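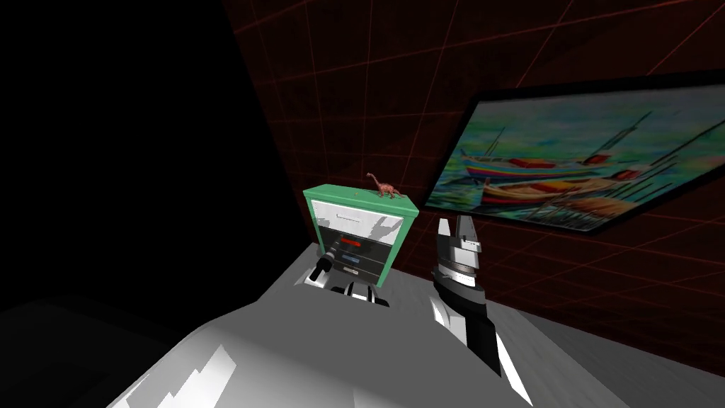 Figure 1. Our two-armed robot at the green cabinet in the simulator, with the dinosaur on top.

Projects > Student Reports > Robotics Club > Drawer Task

Teaching Two Arms to Open a Drawer: Report of the Henare Team

11/26/24

When our team picked the drawer task back in May, we honestly thought it would be the easy one. The other teams in the club had chosen stacking and pouring, and we figured that pulling on a handle was something we could finish before summer and then spend the rest of our time making it look nice. Well, we are still working on it, and we have grown very fond of that little green cabinet along the way!

All of our work was done in simulation. We built the room in Stoltell, the simulator the club has used for the last few years, and our control code runs on top of a small library from an older club project called Urkden. The code was in better shape than we expected (thank you to whoever wrote all those comments), but it was written for one arm, so the first weeks went into getting both arms to take commands without bumping into each other.

The cabinet has colored handles so that we can tell the robot which drawer we mean. The red one is on the second drawer and the blue one is on the third. Red went fairly well from the start. Blue gave us a lot of trouble, because the arm has to reach low and the wrist kept running into its joint limit before the fingers could close. We ended up starting the arm from a different pose, with the elbow farther out, and that helped more than any of the cleverer things we tried.

The long-necked dinosaur on top was added as a test of gentleness. If it falls over during a pull, the run counts as a failure, even when the drawer opens all the way. We also hung a painting of boats on the wall, mostly to make the room feel less gloomy, and left the red grid on the back wall as it was.

In total we logged 2174 runs. Our best version of the controller opened the red drawer in just over 70 percent of its runs with the dinosaur still standing. The blue drawer is well behind that, and we would rather not quote a number until we have repeated the tests with the new starting pose.

For the spring we want to have one arm hold the cabinet steady while the other pulls. We have 12 practice sessions booked in the Hirnine lab, and the plan is to use the first 3 for cleaning up the arm timing.

Related reports
Stacking Cups with One Gripper
Pouring Without Spilling: A First Try
Getting Started with Stoltell
Notes on the Urkden Library for New Members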